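Cake notebook – Flokton order, trial three
March, started 6.40 am

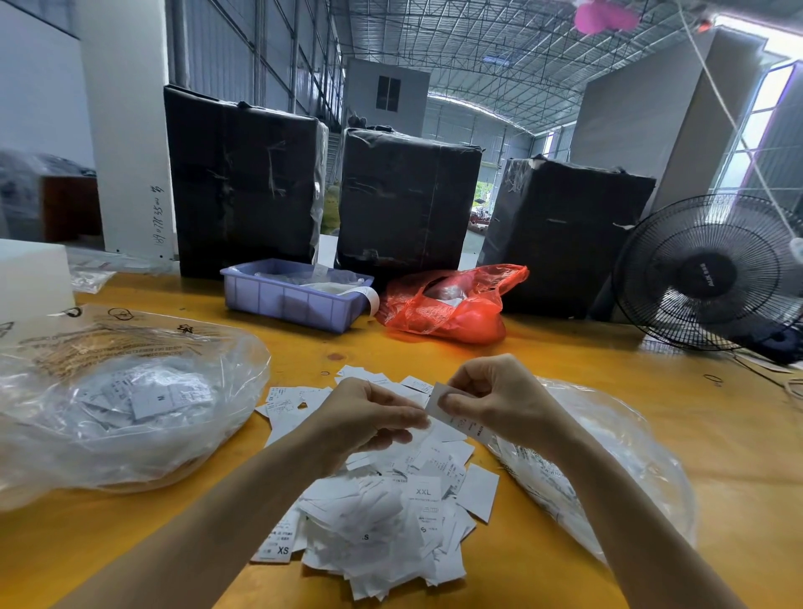
Third go at the carved lighthouse for the Flokton order. Trial two leaned overnight, so this one gets a proper centre board at the halfway mark and a dowel down the middle, sharpened at one end and hammered through both boards. Morven Cairns wanted to try it without the middle board to save time. We did that last time. Not doing it again.

Sponge

Same vanilla mud as trial two with the sour cream bumped up a little. Baked in the deep 15 cm tins, lined to 5 cm above the rim, with wet strips around the outside. Oven at 150, fan off. The two on the lower shelf domed less than the two on top, as usual. The back left corner is still hotter than the rest, so I turned everything at the 40 minute point and gave it the same again before testing. One tin needed longer. Skewer was clean but the middle still felt soft under a fingertip, and I would rather go over than cut into a gummy line at carving time.

Total batter weight was 2,380 g across the four tins. Write this down properly because the card on the cupboard door is wrong. It has the old figure from when we used the shallower tins.

Cooled in the tins until barely warm, turned out, wrapped tightly, into the fridge. Do not freeze this one. Trial one was frozen and thawed and the crumb went tacky near the outside, which made the serrated knife drag.

Filling and stack

White chocolate ganache, 3:1, made the night before and left on the bench with cling film touching the surface. It was too firm this morning. Short bursts in the microwave, stirring between, and it came back without splitting. Kitchen was cool when I came in and I should have allowed for it.

Trimmed the domes, split each cake once. Filling kept thin, no more than 4 mm, so the tower has less to slide on. Lemon curd went inside a ganache dam on the bottom half only. Asuka Higuchi says the customer asked for curd all the way up, but curd above the middle board was what bulged on trial two. I have asked her to ring them and offer passionfruit ganache for the top half. No answer from them yet.

Order of stack, for whoever does the real one:

Base drum, dab of ganache, thin board.
Four layers, filled.
Five thick straws cut flush, one in the middle offset slightly to leave room for the dowel.
Middle board with pre-drilled hole.
Four layers, filled.
Dowel through the lot.
Fridge until hard.

Drill the hole in the middle board before you start. I forgot and had to do it on the back step with the board already sticky underneath.

Carving

Began at 11 with the cake cold right through. Paper taper template pinned on front and back, then small cuts from the top down. Taper is from 15 cm at the base to 10.5 at the gallery. Went slightly hard on one side around the door and patched it with offcuts mashed into ganache. Holds fine. You can feel the patch if you press on it but it will be under fondant.

The offcuts filled a small tub. Into the freezer for cake pops or the staff, whichever comes first.

Crumb coat, chill, second coat. The second coat was done with the tall metal scraper held at the taper angle, resting on the turntable. It works if the elbow stays tucked in. Morven got a cleaner edge than I did, so she should do the final coat on the real one. Small air pockets near the top filled with a fingertip and hot palette knife.

Colour

Stripes are meant to be a dark red and a warm white. Trial two's red came out pink because we used the liquid. This time paste, kneaded into ready-coloured red fondant with a little brown, left to rest for two hours. It deepened a fair bit while it rested. Match it after resting and never straight off the bench.

Wrapped the tower in white first with the seam at the back, then laid the red stripes over as flat bands brushed with water on the reverse. The spiral version the customer drew would look better, but the bands on a taper already need cutting on a curve and the spiral template Asuka made was out by the second turn. She is redoing it on baking paper wrapped straight around the spare ganached dummy, which should fix it.

Red bled into the white in one place where I used too much water. Barely damp brush only. Vodka might be better there, will try on the dummy.

Lamp room

Gelatine sheet windows rolled into a cylinder, joined with piping gel. First one fogged in the fridge. Second was left out in a lidded box with a packet of silica gel in the corner, away from the food, and stayed clear. So the lamp room goes on at delivery and travels separately.

Roof is a rice cereal treat half-dome covered in fondant. It needs a flat bottom. Mine rocked. Gallery railing is pastillage, cut yesterday, 14 posts plus spares. Three snapped when I lifted them. Make double for the real one and dry them on foam.

Rocks and sea

Rocks are modelling chocolate in three greys, torn and pressed. Good. Sea is piped buttercream dragged with the small palette knife, and I left it rougher than I wanted because it was getting late. Needs a greener blue. Morven suggested crushed biscuit for the sand at the base of the steps, which looked right but goes soft by the next day. Raw sugar held up better on the side by side.

Transport test

Boxed it in the tall Trastby box with non-slip mat under the drum and drove it out to Rafferty and back, including the gravel stretch. No lean on the level afterwards. One hairline crack in the white near the bottom seam, probably from me lifting the drum at one side. Two people on the lift.

To do

Fix the batter weight on the cupboard card.
Passionfruit ganache, quarter batch, check it sets as firm as the plain.
Order more 15 cm boards, thick ones.
Second set of railing posts.
Ask Jerkwood about access for the van and whether the cake table is on grass.
Cut trial three tomorrow and look at the layers above the middle board.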